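Table-Top Handling Examples: Progress Report for August
Prepared for the Gamitz fund by Ysaline Deschamps, Tisteteo

1. Where we stand

We have now recorded 2,019 examples with the hand-held gripper. Of these, 188 have been set aside and will not go into the training set, for the reasons given in section 4. The rest have been checked, named and copied to the store at Rey.

The work is on the plan we agreed in the spring, with one exception. The second round of training was due to start by the end of this month and will start later, as the checking took longer than I had allowed for. The extra time comes out of the slack at the end of the project and does not change the final delivery.

No change to the budget is asked for in this report.

2. How the examples are gathered

The method is the same as in the last report. A person holds the gripper, carries out one short task on a table, and opens and closes the fingers by hand. The camera on the gripper records the whole attempt, and the position of the fingers is logged alongside it. Each attempt is one example. The learning system, which we call Gromeck, is then trained to predict the next movement of the gripper from what the camera sees.

A session is planned as 200 attempts. We found early on that people get careless when they do the same task for too long, so the tasks are mixed and the order is given on a sheet at the start. People may stop before the end of the sheet if their wrist is tired. Part sheets are kept and finished by somebody else.

Each attempt should begin with the fingers open and clear of anything on the table. We ask for a short pause in that position. Without the pause the first few moments of the recording are hard to line up with the finger log, and we lost time on this in the first weeks.

3. Work this period

3.1 Rigid items

Most of the recordings so far are of rigid items: bowls, tubs, trays, boxes and the like. These are the easier half of the project, and Gromeck already does fairly well on them when the item is near the middle of the view. It does much less well when the item is at the far side of the table and only part of it can be seen. The gripper then has to travel over bare wood with little to guide it, and the system tends to stop short or drift to one side.

We have therefore asked for more attempts with a long approach. Pale items on the pale table get extra time too, as the early model often missed their edges. Items that touch or nearly touch are also on the list, because the system has to decide where one ends and the next begins.
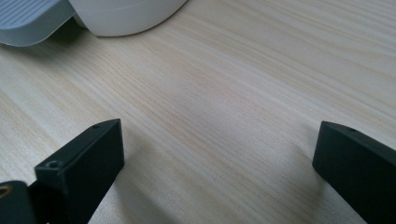 3.2 Soft and crumpled items

Packets and wrappers were added to the task sheets this period. They are slower to record than rigid items. A wrapper changes shape each time it is picked up, so no two attempts start the same way, and the person holding the gripper often needs a second try to get hold of a fold. We keep the second tries. They are useful, as long as the recording is not stopped and started again in between.

Shiny film was a worry in the application, where I said that bright reflections might upset the camera. In the recordings checked so far the reflections move about as the gripper moves, but the outline of the wrapper can still be followed. I would like to see the results of the next training round before saying that the worry is over.

The table has marks in the wood, and we have left them alone. A long dark scratch is a fair thing for the system to meet – it must learn that this is part of the surface and that there is nothing there to pick up. The early model did reach for dark lines now and then. We will count how often this happens in the next test. 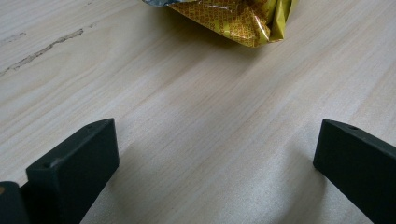
4. Checking and examples set aside

Every recording is watched once at double speed by someone who did not make it. The 188 set aside fall under these heads:

Finger log missing or out of step with the picture.
Task abandoned part way with no second try.
Wrong task name entered on the sheet.
Hand in front of the camera for most of the attempt.

The first is the largest group. Nearly all of these come from a loose cable, which has been replaced. Recordings with a wrong task name can be put right and may come back into the set, but it is slow work and I have not made it a priority.

Failed attempts are not set aside just for being failures. If the person tried properly and missed, the example is kept and marked as a miss.

5. Problems and risks

Light. The table is lit evenly for most of the day, but the fingers cast soft shadows that change a little as the gripper moves. All our examples share much the same light. A system trained on them may do badly in another room, and we have no good measure of this yet. I propose to record one full session under different lamps.

People. We have 8 people trained to record, and two of them make a large share of the examples. Their habits will show in the model. The next task sheets are shared out more evenly.

Wear. The finger tips are holding up well. A spare pair is on the shelf.

6. Next period

Finish the sheets for soft items, including the part sheets carried over.
Record the session under different lamps.
Start the second training round and test it on both rigid and soft items.
Report the count of reaches towards marks on the table.

I would be glad of a decision on the lamp session before the new sheets are printed. It needs no new money, but it does take one session away from the soft items, and the fund may prefer to see those completed first.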